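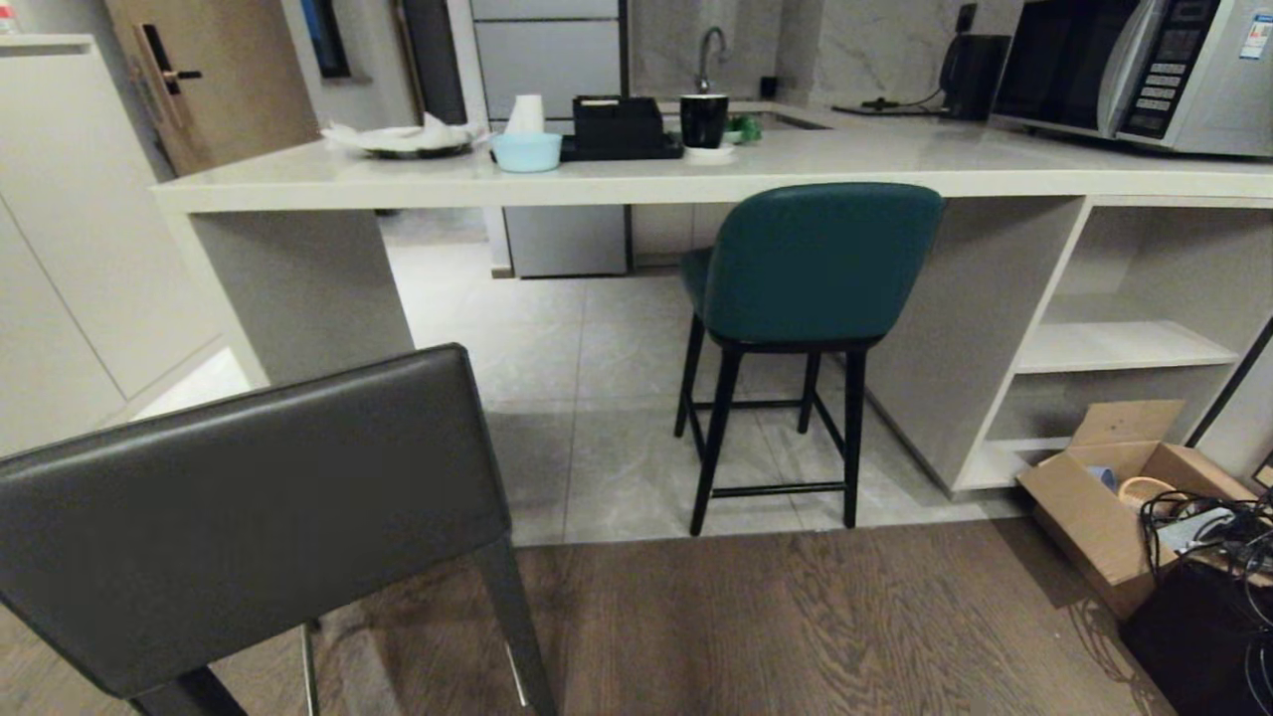
The second-floor kitchen counter, Livasska House. See items 3 to 6.

Shares 2 | Comments 29

LIVASSKA HOUSE – SHARED KITCHEN USERS' MEETING

Minutes of the meeting held on June 21, 2018 in the second-floor lounge

In the chair: Branwen Dafis
Minutes: Pichit Klinhom
Also present: people from the Fakel office, the Guzmán studio and the two residents' flats on the second floor
Apologies: Vustum (sent written comments, read out under item 4)

1. Minutes of the last meeting

The January minutes were agreed with one correction. Under "Bins" it should have said that the food bin goes down on the same morning as the recycling. Pichit has changed the copy in the folder.

2. Matters arising

The kitchen door lock has a new code. Everyone present had received it. Branwen reminded the meeting that it should not be written on the noticeboard, and that visitors are to be let in by whoever they have come to see.

The dripping noise reported in January was from the flat above and has been dealt with by the landlord.

3. Crockery and items left on the counter

This took up most of the meeting. Branwen said she had raised it in January and was raising it again. The photograph at the head of these minutes was passed round. It shows a plate with crumpled tissue on it, a paper cup sitting with a light blue bowl, a black tray with a black container on it, and a mug on a saucer, all out along the counter in front of the sink.

The Guzmán studio said people often put things down meaning to come back to them after a call. Fakel said the same applied to their side. It was accepted that things get left in the middle of the day, but the meeting wanted the counter clear by the end of it.

Agreed:

Used tissue and paper cups go in the bin straight away and are not to be left on plates.

Plates, bowls and mugs are to be washed, dried and put in the tall white cabinets by whoever used them.

Food containers go home or in the fridge with a name on. Anything without a name will be thrown out at the weekly fridge clear.

The black tray stays in the kitchen for carrying drinks to the lounge. It is to be kept in the cabinets when not in use.

A resident asked whether the light blue bowl was anyone's, as she would like it if not. It will be kept until the next meeting and then she can have it.

4. Kettle and microwave

Vustum wrote to say that the kettle flex should not be left lying across the worktop, and asked if the kettle could be moved closer to the socket. There was some discussion. Fakel preferred it next to the microwave, where it is now, so that the space by the sink is free for washing up. It was decided to leave the kettle against the wall and buy a short cord tidy. Pichit to get one.

Vustum also asked for the microwave to be wiped out after use and for food to be covered. Agreed. The sticker on the top right corner of the microwave is not to be peeled off. Branwen will check whether the electrical test is due for both appliances.

The kettle needs descaling. The Guzmán studio offered to do it this month, Fakel next month, and the residents after that.

5. Seating

The teal bar stool is liked and people would like more of them. Branwen had a price of £65 each from the supplier. The kitchen fund stands at £236. The meeting agreed to buy two, leaving enough for cleaning things until the autumn. Chairs from the lounge can be used at the counter for lunch but should be carried, as the legs mark the wood floor when they are dragged.

A second teal colour chart was asked for in case the first shade has been discontinued. If it has, Branwen will choose the nearest and no further meeting is needed.

6. Shelving under the counter

The open shelves on the right under the counter are not being put to much use, and the middle one was empty when the photograph was taken. Three suggestions were made – tea towels, cookery books, or a box for lost lids. Tea towels had the most support. The residents will provide a first set and Fakel will take them home to wash.

7. Floor

The tiles are to be mopped weekly under the existing rota. The wood part is to be swept only and wiped with a damp cloth if something is spilt. The edge where the two floors meet collects crumbs and needs doing with a brush.

8. Any other business

A resident asked for quiet in the kitchen after ten in the evening. Agreed without discussion.

Fakel will be away for a fortnight and will swap their rota turn with the Guzmán studio.

Actions

Cord tidy – Pichit
Electrical test dates – Branwen
Order two stools – Branwen
Descale kettle – Guzmán studio
Tea towels – residents
Copy of these minutes to Vustum – Pichit

The next meeting will be called by Branwen once the stools have been delivered.

Shares 2 | Comments 29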